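Ticket 2673 - Yellow bin does not stay on the wall rail, small desk items have no place
Zallside Office Furniture, customer support
Status: Solved, waiting for customer to close
Opened: 10 April 2021

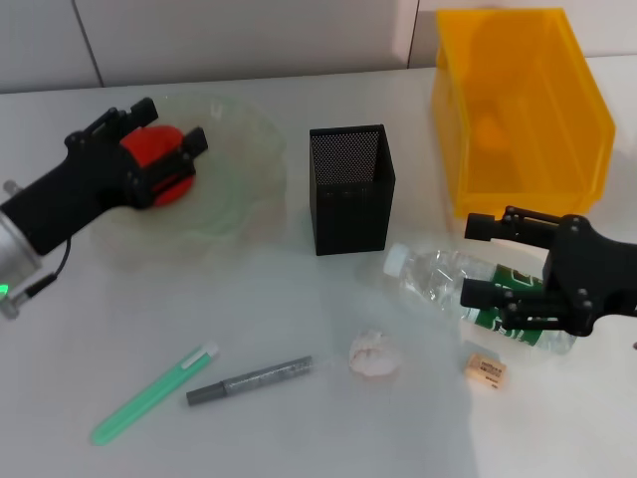

Attachment 1: table with glass bowl, mesh pen holder, yellow bin and bottle.

Customer message

Hello. I bought from you the Luik desk set for our shared work room in Cisville. The set has one wall rail and 6 yellow bins with the sloped open front. Five bins hang well. The last one does not stay. I push it on the rail, it holds for a moment, and when I put something inside it comes down again. For now it stands at the back of the table, against the wall.

I have also a second question. On the same table we keep a black mesh pen holder and a glass bowl with a wavy rim. The bowl is from my kitchen and not from you. People put in it all small things, and when the bowl is full they start to put things next to it. Which bin size do you recommend for this? I would like to have the table free at the end of the day.

Reply from support

Thank you for the clear message. Please check the following and write to us the result of each point.

1. Turn the bin and look at the lip on the back side. It must be straight over the full width.
2. Try the bin in the position of one that hangs well.
3. Try one of the good bins in the bad position.
4. Tell us how long the rail is. On the short model the last position is very near to the end cap.

Customer message

I did all the points. The lip is straight, I put a ruler on it. In another position the bin hangs without problem, also with things inside. A good bin in the last position falls the same way. So the bin is fine and I was blaming the wrong part. The rail is 73 cm long.

Reply from support

Then it is the end cap. On the 73 cm rail the cap is sometimes pressed too far in, and the bin sits on the cap and not on the rail. Please pull the cap out by 2 mm. You can use a flat screwdriver, but go slowly, the plastic breaks easily when the room is cold. After this hang the bin again and load it with some 26 pens or something of similar weight.

For your second question: the bin you already have is good for small things, if it hangs low enough that people can reach in without standing up. We suggest to give it the last position, near the chair. The pen holder can stay on the table. Bottles should not go in this bin, they are too long and they roll out over the sloped front.

Customer message

The cap was too far in, yes. It did not want to move at first and I had to work from both sides. Now the bin hangs since yesterday with pens, clips and two rolls of tape, and it did not come down. The bowl I will take home.

One more thing for your manual. The drawing of the end cap is on the last page, after the Mitisico label holders, and I did not find it before you told me. Maybe it can be moved to the page with the rail.

Reply from support

We are glad that the bin holds. I sent your remark to the people who make the manual, the next print is planned for May. If the cap moves in again, please reply to this ticket and we will send a new one with the longer stop. You can close the ticket with the button in your account.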